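Washing and Re-lofting a Puffer Jacket at Home

A padded jacket loses warmth when body oil and dirt make the fill stick together. Washing restores most of the loft if the detergent is mild and the drying is complete. The procedure covers down and synthetic fill. Differences are noted where they apply.

Equipment

Front-loading washer, or a top-loader without a center agitator
Liquid down wash (for down) or mild liquid detergent (for synthetic)
Tumble dryer with a low heat setting
2 clean tennis balls or dryer balls
Soft brush and a clean sponge

Preparation

Read the care label first. If it prohibits machine washing or tumble drying, follow the label. Empty all pockets, including the inside ones. Close every zipper and hook-and-loop tab, and detach any fur trim.

Lay the jacket flat on a bed or table and go over the seams by hand. A wet fill is heavy and will pull open a weak stitch. Close small tears with repair tape before washing. Down that pokes through a seam should be drawn back in from the reverse side and not pulled out, as each cluster drags others after it.

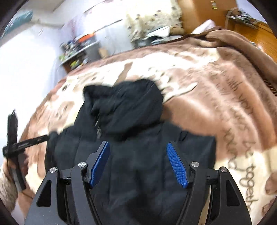
Marisol asked whether the collar and cuffs should be pretreated at this stage or after the first rinse. Pretreat now. Put a few drops of the same detergent on a damp sponge, work it into the fabric, and leave it for ten minutes. Do not use stain sticks on down, and keep bleach away from both fill types.

Washing

Wipe out the detergent drawer. Residue from regular powder or softener coats the fill and cancels the benefit of the wash.

Load the jacket by itself. Select the delicate cycle, 86°F or cooler, with a low spin. Use the dose printed on the detergent bottle. When the cycle ends, run 2 extra rinses. If suds still show when a sleeve is squeezed, rinse again.

Support the jacket from underneath with both arms when lifting it out. Never wring it.

Drying

Set the dryer to low. Add the balls and run the jacket in 30-minute passes. After each pass, take it out, shake it, and break up clumps between finger and thumb, one baffle at a time. Synthetic fill is usually dry in 2 passes. Down can need 6 or more in a small drum.

To test for dryness, let the jacket cool completely, then press the thickest baffle. Remaining lumps or a damp smell mean the fill is still wet. Warm fabric feels dry before the fill is, so do not test straight from the drum.

Storage

Hang the jacket in open air overnight, then store it loose on a wide hanger or in a large cotton bag. Compression sacks are for travel only. If the shell no longer sheds water, apply a spray-on repellent to the clean jacket and let it cure as the product label directs.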